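Household Reuse of Packaging in Durano Ward: Final Report

Submitted by: Mwanaisha Lukumay, Kipchumba Nzioka and Muthoni Odera
Supervisor: Mr Bakari Rotich
Date of submission: 6th April

1. Introduction

This report presents the findings of a study of how households in Durano Ward store, reuse and dispose of the packaging that enters the home. The study was carried out as part of the second-year course in Household and Community Studies. The subject was chosen after the ward office changed its collection arrangements in September, when paper and card ceased to be taken with general refuse and residents were asked to bring them to a collection point behind the Trostau market.

The previous year's group studied food waste in the same ward, and their list of streets was made available to us. We have kept their division of the ward into an upper and a lower part, with the market road as the boundary.

2. Aim of the study

The study set out to establish which kinds of packaging are kept in the home and for how long, and whether the change in collection had altered what residents do with them. Commercial waste was excluded. Shops operated from a front room were included only where the household and the shop shared one store.

3. Method

A questionnaire was prepared in English and Swahili and tested on six households before general use. Two questions were reworded following the test, as respondents had understood "packaging" to mean plastic bags only. The final version was completed by 81 households, of which the greater part were in the lower ward. Visits were made in the late afternoon, when an adult was most likely to be at home.

Each household was also asked to keep a diary for two weeks, recording every item of packaging brought in and what became of it. The diaries produced 3151 entries. These were sorted by material and entered by hand. Entries that could not be read were left out of the tables but are retained with the original papers.

Mr Erick Laizer of Laizer General Supplies gave an interview on the sale and return of empty containers, and the Prullari Residents' Association allowed us to attend one of its meetings.

4. Findings

4.1 Glass and tins

Glass jars with lids were the item most often kept. Respondents used them for spices, dry beans, buttons and cooking oil bought in small amounts. Tins were kept less often, and chiefly by households with a garden, where they served as seed pots. Mr Laizer stated that he pays for clean bottles of two sizes and refuses all others.

4.2 Plastic

Tubs and buckets were rarely thrown away. Several respondents had difficulty in naming the age of a bucket in daily use. Soft plastic, by contrast, left the home within a day or two in most diaries.

4.3 Paper and card

Boxes were kept for storing school papers and out-of-season clothing, for sending goods to relatives, and for lighting the stove.
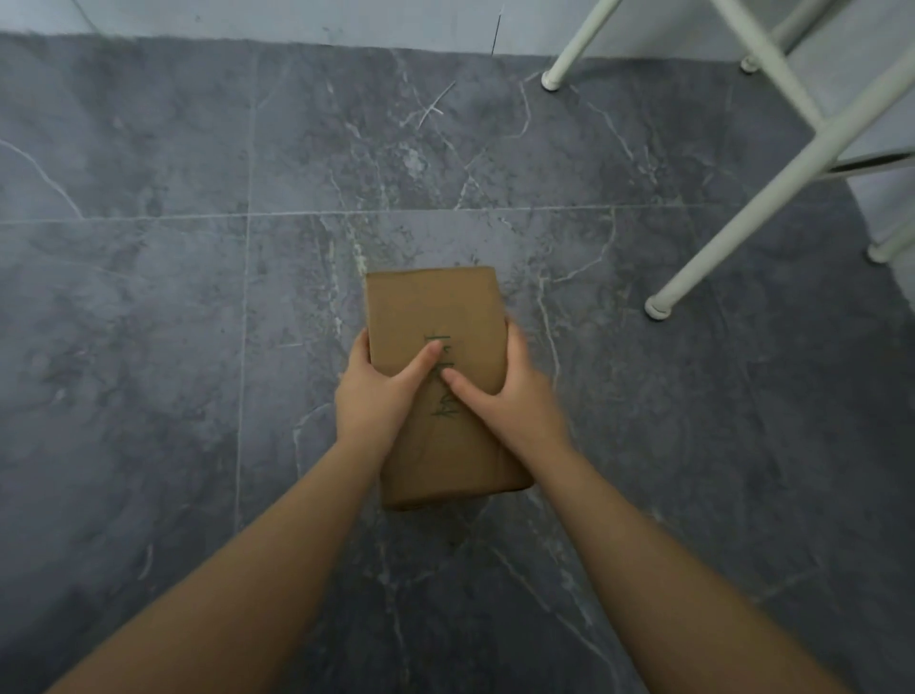
Storage space was the main limit on how many were kept. Households in the upper ward, where rooms are generally larger, reported holding card for several months. In the lower ward it was more often flattened and placed under a bed or passed to a neighbour. The walk to the collection point is roughly 600 metres from the farthest street surveyed, and older respondents mentioned it as a difficulty. Only 3 households had used the point more than once.

5. Discussion

The change in collection appears to have had a limited effect. Most residents already had uses for card, and those who did not have continued to burn it. At the Prullari meeting it was suggested that a second point be opened near the primary school. Our data would support this for the lower ward, though they do not show whether the cost would be justified.

The diaries depended on the care of whoever kept them, and the second week was noticeably thinner than the first in many cases. Future groups may wish to collect the papers weekly.

6. Recommendations

The opening hours of the Trostau point should be displayed at the market entrance in both languages. The ward office should consider a monthly street collection of card for residents unable to make the walk. The question of returned bottles deserves a separate study.

Appendix A contains the questionnaire. Appendix B contains the diary sheet and the list of streets.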